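3.2 Work surfaces and their visible condition

The survey covered domestic and small-office tables in Kurnville and Stoditz. Each table was assessed in place, under the lighting normally used in the room. No surface was polished or treated for the purpose of the assessment, and small objects standing on a table were left where they were unless the occupier preferred to move them.

Three properties were recorded: the direction of the grain relative to the viewer, the extent of any reflected light, and the presence of local marks. Grain direction was noted first. On a pale top the streaks are often close in tone to the ground colour, and an assessor who begins with the marks tends to overlook a faint figure running between them. The terms used follow the Zerbridge glossary of surface defects, with two additions of our own: 'band', for a wider streak that is slightly darker than those beside it, and 'veil', for a reflection that lightens the grain without hiding it.

Figure 1 illustrates both terms. The streaks are long and largely parallel, and run diagonally from lower left to upper right. The wider bands lie in the upper half, while a whitish veil crosses the middle of the top and the lower corners remain greyer. Under the scheme this surface was entered as 'uniform, diagonal, veiled'.
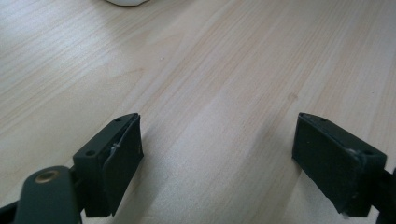 Figure 1. Pale wooden tabletop with diagonal grain and a band of reflected light.

3.3 Local marks

A local mark is any feature small enough to be located by a single point. Knots, specks and dots were entered separately from grain figure, which has a direction and sometimes a tip. Where an assessor could not decide between a mark in the surface and a particle lying on it, the entry was made as 'speck, undetermined'. Wiping was not permitted before the first entry — an earlier trial at the Schumacher workshop in August had shown that assessors who wiped first recorded fewer marks and disagreed more often over those that remained.

The same table is shown again in Figure 2. An arch-like figure in light brown narrows to a point in the upper left-centre, with a whitish speck above and to the right of its tip. A small, roughly round brown knot mark lies in the right half, and a very small dark dot farther out towards the right. The speck was entered as undetermined. The soft grey shadow beside the white object was not entered, as the scheme treats shadows as a property of the lighting. 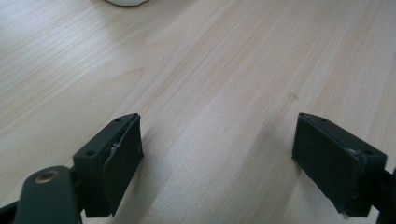 Figure 2. Grain figure and local marks on the tabletop of Figure 1.

3.4 Agreement between assessors

Each table was assessed by 2 people working independently. The full set of 387 entries was compared by type and by position, and entries that differed in type alone were retained with both labels. Most disagreements concerned the boundary between a dark streak and a band, for which the glossary gives no minimum width. We did not impose one, and such cases are reported under both headings in Section 4.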